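Open day at the Hasiris lab, Grinden
Posted 18 Feb 2024

I'd had the Hasiris open day on the kitchen calendar for weeks, mostly because I've walked past that building for years and never seen inside it! Doors were at 9 and I got there far too early, so I had a bad coffee from the van by the gate and read the leaflet twice.

Getting in

You sign a sheet, they give you a sticker, and off you go in groups of 13. Ours was a nice mix, a few students, some parents with bored-looking teenagers (they perked up later) and me with my notebook. First stop was a corridor of old grippers in glass cases, which I could have skipped, and then a short talk about the Jirnetard project. That's their name for the work on handling food and other things that squash or vary in shape. The talk went on a bit but I did like hearing that they'd logged 1,000 tries at picking up bread before they let the public anywhere near it.

The bread table

This was what I'd come for. Two white arms at a table with a grey cloth over it, a wicker basket, a plaited loaf and a little knotted roll. I'd pictured something more like a factory, all cages and yellow paint, so it felt oddly homely, as if the robots had been asked round for lunch.

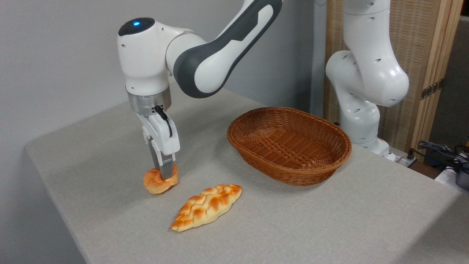

Upstairs and the shop

After that we were taken up to the Ng room, which is a long workshop with benches down both sides. You could have a go at steering a small arm with a joystick, and I was hopeless at it (a girl of maybe ten was much better and was very kind about it). The queue was long, so head there first if you go.

There's a tiny shop by the exit with mugs and pencils. I bought 2 pencils and a tea towel I don't need.

If you fancy it

They're doing another one in June. It's free, but parking in Grinden is awful, so take the bus and get off at the library. The lift was out when I went and the stairs are steep, so ring ahead if that matters to you. I'm already trying to talk my sister into coming with me next time!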